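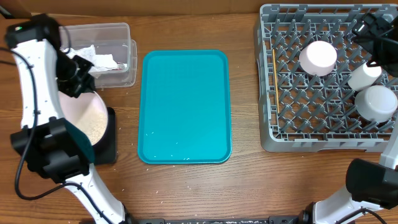
A pink bowl of uncooked rice, the teal tray and the dish rack on the wooden worktop.

Home News Kitchen Storage Events Contact

Rice handling trial points to tray depth as main cause of spillage

A small study of how dry rice is moved and stored on domestic worktops has found that the shape of the receiving vessel has more effect on spillage than the speed of pouring. The results were presented on Wednesday at the Flindden household goods meeting in Tusness.

The work was carried out by Vidport, which tests kitchenware for small manufacturers. It covered 1,693 separate transfers of uncooked white rice between bowls, trays and storage tubs. Each transfer was made over a bare wooden surface, without a mat or cloth, so that loose grains could be collected and weighed afterwards.

Shallow trays with a low rim gave the least even results. Grains landing near the middle of a tray tended to stay there, while those landing close to the side often cleared the rim and came to rest on the table. Deep bowls kept more of the rice in, but were slower to empty fully. A tilted bowl usually held back a small amount along the lower side, and this portion then left in one go when the angle was increased.

"The last part of the pour is the part that ends up on the table," said Emiliano Figueroa, who wrote the report. "People look at the heap in the middle. The loss is at the rim, and it is a few grains at a time."

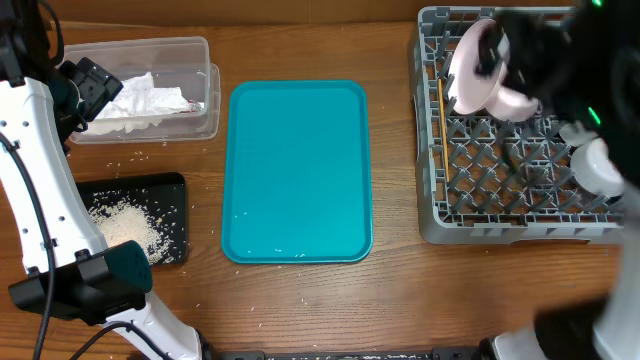
Rice in the black tray at lower left, with loose grains on the wood between it and the clear container.

The weight lost in a single transfer was low, in most cases under 2 grams. The report notes that this matters little for cooking but does affect cleaning time. Grains on a streaked wood surface are hard to see and were often missed on the first wipe. A dry paper towel moved them but did not pick them up reliably. A slightly damp one did better, although it left some grains stuck to the wood if the surface was not wiped a second time.

The position of other items on the worktop was also recorded. Vidport advises keeping the dish rack on the opposite side from the rice, with clear space between the two. Grains that reach the base of a rack collect in the openings and around the pegs, and the rack then has to be lifted and rinsed. Cups already in the rack should be moved first.

Colour was treated as a side question. White grains were found faster on black and teal trays than on clear plastic, where the surface below shows through - a point the report suggests makers of storage tubs may wish to consider. Dark trays had the shortest checking time, at around 68 seconds for a full inspection of the tray and the table next to it.

The report makes no recommendation between brands. A second round of tests, using lentils and coarse salt, is planned for October with trays supplied by Kwiatkowski. The same worktop and the same method of weighing will be used, so that the two sets of results can be compared directly.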